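Notebook, handheld gripper bench
2018-11-15

Okay, so this is the long-promised entry on house rules for the handheld gripper, mostly so I stop carrying them around on sticky notes. Dodley wants our recordings in the same shape as the Prenero ones by the time we hand over, and right now they are all over the place (mine included, I went back and looked, ouch).

Where we stand: 22 takes from this week's batch, 3 thrown out. Two of those were plain sloppiness, somebody started moving before the recorder was running. The third was a good grasp with the wrong task name on it, and that one hurts more because it would have sailed right through if I hadn't been bored enough to open it.

Rules as of today

1. Start and end still. Hold the tool quiet for a slow breath at both ends. I know it feels silly! The Saliba script finds the cuts from the stillness and it makes a mess when there isn't any.

2. Write the task name before the take. Same words every time, lower case, from the list taped to the cabinet door. If the task isn't on the list, add it to the list first and then record.

3. Fingers clear of the jaws while they close. Yes, even when the thing is about to roll away. Let it roll, mark the take as failed, go again. Failed takes are fine, we keep them, they just need the mark.

4. Shiny and dark objects get their own tag. I've been going back and forth on this one (Trollent's older notes lump them in with everything else), but a glossy black shell up close is a different animal from a cardboard box. The rim picks up every light in the room and the rest goes to nothing. Tag it "dark-gloss" and leave the exposure alone between takes.

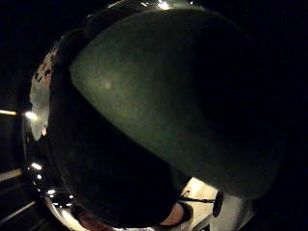

5. Don't tidy the bench halfway through a batch. Tidy before, tidy after. If something has to move, close the batch and open a new one.

6. Wipe the lens every 20 takes, dry cloth only. I'd been doing it whenever I remembered, so, not much.

Still open

Whether a hand supporting the object from underneath counts as help. The way I read the Prenero sheet it does, and then it needs a note in the log, but the wording is mushy and I want to ask before I go relabeling. There are 504 takes on the old drive and I am not doing that twice.

Also need: new batteries for the tool, a fresh copy of the task list (coffee), and a second pair of eyes on rule 4 before I print any of it.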